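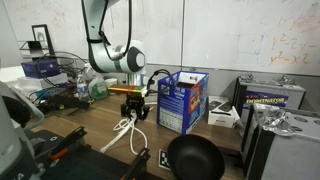 Tri et dépose des câbles, batteries et petits appareils : questions fréquentes

Dernière mise à jour : 1er février 2025

Cette page concerne le service de dépose Plaren, ouvert aux particuliers et aux ateliers. Les conditions propres aux professionnels sous contrat figurent dans leur convention.

Quels objets puis-je déposer ?

Câbles d'alimentation et de données, chargeurs, batteries au plomb, piles et accumulateurs, téléphones, petits appareils électriques, cartons d'emballage. Les écrans, les appareils de froid et les extincteurs ne sont pas acceptés au comptoir.

Faut-il démêler les câbles ?

Non. Un paquet de câbles blancs emmêlés est accepté tel quel, à condition qu'il ne contienne que des câbles. Les blocs secteur sont à séparer s'ils se débranchent sans outil. Ne coupez pas les fiches : un câble entier peut être testé puis réemployé, un câble coupé part directement en filière cuivre.

Les câbles sont-ils triés par couleur ?

La couleur de la gaine n'a pas d'incidence. Le tri se fait par section et par type de connecteur.

Comment préparer une batterie au plomb ?

Laissez-la debout, bouchons vers le haut, et ne la videz jamais. Essuyez le dessus avec un chiffon sec si des dépôts blanchâtres sont visibles autour des bornes, en portant des gants. Couvrez chaque borne d'un capuchon en plastique ou de ruban isolant.

Peut-on recouvrir une batterie de papier aluminium ?

Non. L'aluminium est conducteur et peut mettre les deux bornes en court-circuit, même lorsqu'il est simplement posé sur le boîtier. Toute feuille métallique doit être retirée avant le transport - y compris les morceaux froissés restés entre les bouchons. Il en va de même pour la laine d'acier, les trombones et les outils non isolés.

Peut-on empiler deux batteries ?

Pour le transport, non : une batterie posée en décalé sur une autre n'est pas stable. Utilisez un bac à fond plat par batterie. Sur une table, placez-les côte à côte, bornes protégées, à l'écart de tout câble dénudé. La limite est de 2 batteries par passage ; au-delà, prenez rendez-vous.

Faut-il retirer l'étiquette du fabricant ?

Non, laissez-la en place. Une étiquette lisible, par exemple bleu foncé avec la mention « DOMINATOR » en jaune, facilite l'enregistrement. Si le type de batterie n'est plus identifiable, signalez-le à l'accueil.

Où ranger les téléphones en attendant la dépose ?

À plat, dans une petite boîte en carton fermée, sans rien d'autre. Évitez de les poser sur le couvercle : ils glissent au premier déplacement. Un téléphone dont le dos est gonflé ne doit être ni chargé ni percé ; isolez-le dans un récipient métallique garni de sable sec et appelez-nous avant de vous déplacer.

Dois-je effacer mes données ?

Oui, et avant la dépose. Retirez également la carte SIM et la carte mémoire. Le service Figueroa, qui assure l'effacement pour les entreprises, n'est pas ouvert aux particuliers.

Les cartons imprimés sont-ils repris ?

Oui, y compris les boîtes de couleur à intérieur blanc. Ouvrez les rabats, videz la boîte et aplatissez-la. Si elle sert de contenant pour les câbles, laissez-la ouverte afin que le contenu reste contrôlable. Les cartons souillés par de l'acide ou de l'huile suivent la filière des déchets dangereux.

Un bol ou un saladier peut-il servir de bac à petites pièces ?

Pour les vis et les cosses, oui. Pour les piles, non, sauf si chaque contact est couvert de ruban. Choisissez un récipient à fond large et posez-le bien à plat. La vaisselle utilisée pour le tri ne doit plus servir à l'alimentation.

Sur quelle surface trier ?

Une table en bois sèche convient, avec une protection lavable sous les batteries. Prévoyez des zones séparées pour les câbles, les batteries, les appareils et les emballages. Le bac de tri Porkelent, vendu au comptoir, supporte jusqu'à 5 kg ; il n'est pas prévu pour les batteries au plomb.

Quels sont les tarifs ?

La dépose est gratuite pour les particuliers. Un certificat de prise en charge nominatif peut être établi sur demande, au moment de l'enregistrement. Il n'est pas délivré rétroactivement.

Qui contacter en cas de doute ?

Cirilo Espinoza, responsable des admissions, poste 197. Indiquez le type d'objet, son état et, pour une batterie, la tension inscrite sur le boîtier.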